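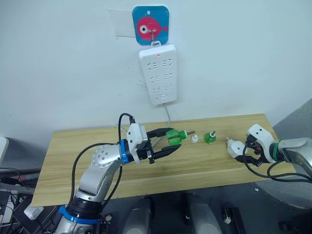

Bench rules for two-arm cells: frequently asked questions

Applies to all Ciditz cells at the Viltlow site. Questions not covered should go to Vija Avotiņš (cell safety) or Uwe Kuhlmann (fixtures and tooling).

Which tasks do these rules cover?

Any task in which both arms work over the same table and the parts include small consumer goods: bottles, caps, refills, plug-in units. Tasks with blades, heaters or glass come under the Firnard supplement and need a separate sign-off.

May a power strip be within reach of the arms?

Yes, if it is part of the task. The strip must be fixed or hung, and its position entered in the cell record.

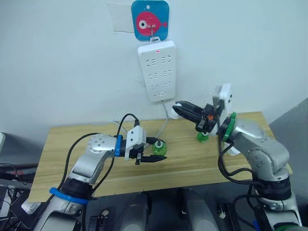 Cable clearance is checked with the arms at full reach and again at the lowest wrist position used in the task. Arm cables and supply cables are treated separately. A supply cable that drops from a strip to the tabletop, with a gripper able to reach in beside it, counts as inside the work area and must be listed as an obstacle in the task file. The loops at the wrist are checked for snagging on the other arm. Cable ties may be added, but may not be moved during a run.

Is a live strip allowed?

Only with written approval, and only on a circuit with its own residual current device. An indicator light on the strip is not accepted as proof of its state in either direction. Test with a meter before reaching in.

How should a filled refill be gripped?

By the body, with textured pads on both sides, at the lowest force that holds it. Do not grip by the neck or the wick. Start from the force in the Kröger table and raise it in single steps. If the wall of the bottle bows, stop and go back one step.

When a refill is attached to its plug-in unit, the prongs must be kept clear of the fingers for the whole path. Metal fingertips are not permitted on any task that brings prongs near a socket.

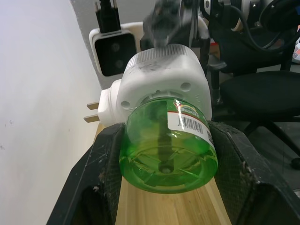 When must finger pads be replaced?

Pads are inspected every 499 cycles and replaced at 2,000, whatever their condition. Replace earlier if the texture has worn smooth or the pad lifts at a corner. Scratches on the finger body are recorded but do not count as a fault unless there is a raised edge.

What is the speed limit during shared work?

The limit is set per task and printed on the cell card. Where both grippers hold parts that are to be joined, one arm stays still and the other moves. Two moving arms are allowed only during approach and retreat, and their paths may not cross. 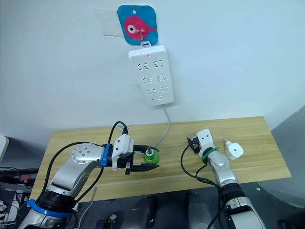 The still arm is named in the task file before the first run. Changing it counts as a new task and the dry run must be repeated: 10 passes with empty parts, then 2 with filled ones.

What if a part is dropped?

Pause both arms from the pendant and wait for the stop to be confirmed. Liquid on the table ends the session. A dry part may be put back by hand once the cell is in hold, and the event is logged under code D.

Do marks on the tabletop matter?

Only where they affect part detection. Clean with a dry cloth. Solvents need approval from Uwe Kuhlmann.

How long are records kept?

Task files and pad logs are kept for the life of the cell. The list of approved parts is reviewed each April.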